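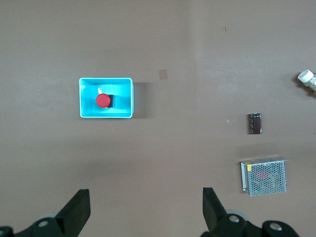
Figure 7. Sorting task seen from the wrist camera: push button in the tray, capacitor and power supply still on the table.

4.2 Sorting small parts at the bench

We turn now from the kitchen chores of the last section to a job that anyone who has worked in a repair shop will know rather too well, the clearing of a bench at the end of the day. It sounds a humble task, and we confess that we chose it partly out of fondness, but it asks a good deal of a machine. The parts are of very different sizes and weights, they lie at whatever angle they were dropped, and a person puts them away while thinking about supper.

The layout in Figure 7 is typical of the Hayes set. The arm is asked to bring the loose parts to the shallow cyan tray, one at a time, and to leave the tray itself where it stands. A red-capped button with a boxy black body offers the fingers two fairly flat sides. A capacitor lying on its side is less obliging, being a small cylinder, and a clumsy approach will send it rolling. The power supply, with its perforated metal cover, is the largest of the three, and here the question is whether the fingers can be opened and turned to suit it before they come down.

We ran 1,827 attempts in all, shared between the Pamden controller, which follows a fixed list of grasps, and the Luditz controller, which learns its grasps from people guiding the arm by hand. Of these attempts, 806 used layouts that neither controller had met before. We had rather expected the learned grasps to win everywhere, and were pleasantly surprised to be wrong. On buttons and other boxy parts there was very little to choose between the two. On cylinders Luditz was plainly the better, mostly through its habit of closing slowly and letting the part settle between the fingers, which is much what our own technicians do.

Large parts remained a trouble to both. A further 200 attempts, made in October with the wider Hirkura fingers, helped with the grasp but made the placing worse, as the fingers then tended to nudge whatever was already in the tray.

Can a machine clear the bench, then? With a patient owner and a forgiving set of parts, we think it very nearly can, though a person would still be wanted to look the tray over afterwards. We come back to the matter of speed, where the news is less cheerful, in Section 5.

Print this page | E-mail this article
Contact us | Copyright the authors. All rights reserved. | Back to top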